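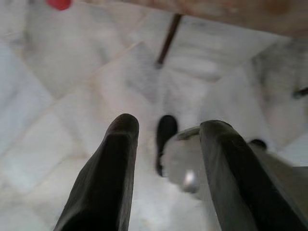
Date: 10/21/20
Subject: Re: entryway clutter and where shoes go

Giorgia Piras wrote:

> We have a low console by the front door and it collects everything. Shoes end up on the tile in front of it. I bought a Tomum rack in January but it blocks the drawers. Does anyone have a setup that stays neat for more than 2 days? Also, do stick-on hooks hold on polished stone?

Giorgia,

I took our rack out. It was a Longo, five pairs wide, and everyone dropped shoes next to it anyway. Now each person gets one pair by the door and the rest live in the bedroom closets.
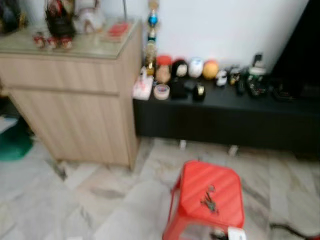

Ornaments are harder than shoes, in my experience. I had them spread over every flat surface, and dusting took most of a morning. The little red-and-white figurines now stay in a row on the glass top of the wood cabinet, with the flat red box toward the back corner. The glass wipes clean, so I lift the row off, go over it once and put it back.

The black console is still too full. My rule is that food jars and tissues can stay, and anything new means something old goes in a drawer. We keep to it most weeks. 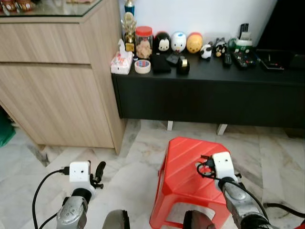
If your console is on legs, leave the gap under it clear. I used to push slippers in there and then had to fish them out with a broom handle. A flat mop from Nistard fits under ours – check the height of yours before you buy one.

As for the hooks, yes, they hold on polished stone. What I did:

1. Wiped the stone with rubbing alcohol and let it dry.
2. Pressed each pad on hard, then left it alone for 8 hours.
3. Hung only light things. Keys are fine, but I wouldn't try a winter coat.
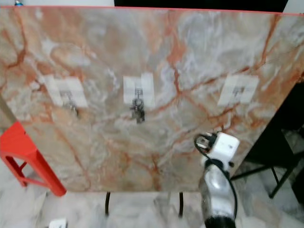 4. Took the old Bamivetti pads off with a hair dryer and dental floss. One left a mark that came off with dish soap.

If your drawers open toward the door, send me the width and I'll measure ours to compare.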